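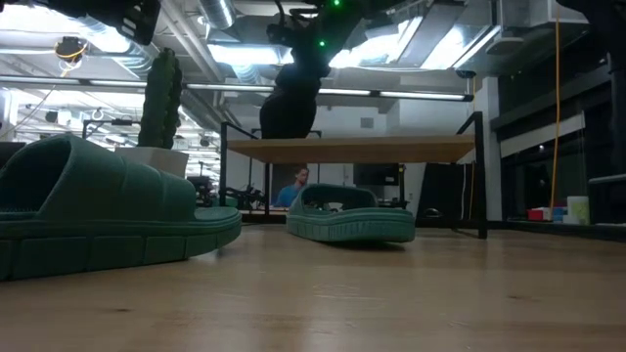
From: Lenni Nurmi
To: Flodville house-and-home list
Date: December 26, 2025
Subject: Re: slides indoors, yes or no?

Niven wrote:
> Has anyone worn those chunky moulded slides round the house all winter?
> My old slippers have gone flat and I keep seeing the thick-soled ones
> everywhere. Do they get sweaty? And where do you all keep them? Ours
> end up in a heap by the door.

Hi Niven, hi all,

Yes, me! Mine are green, with the wide strap over the top and a great blocky sole, and I've lived in them since February. I went in thinking I'd hate them (I'm a sheepskin person at heart) but the footbed is so thick that the kitchen tiles don't bother me any more. They do get a bit sweaty with bare feet, so I wear thin cotton socks and put up with the remarks from my daughter.

Size -- go down one if you're between sizes. My first pair were Plelon and I walked straight out of them on the stairs, so back they went.

For cleaning, a bowl of warm water, washing-up liquid and an old toothbrush for the grooves. Leave them 20 minutes first if they've been in the garden. Don't stand them on the radiator! I did that with my husband's and they've never sat flat again.

As for the heap by the door, we've got a low shelf from Drurard that takes 3 pairs side by side, toes to the wall. The wellies still live on the mat and I've given up on those.

What colour are you after?

Lenni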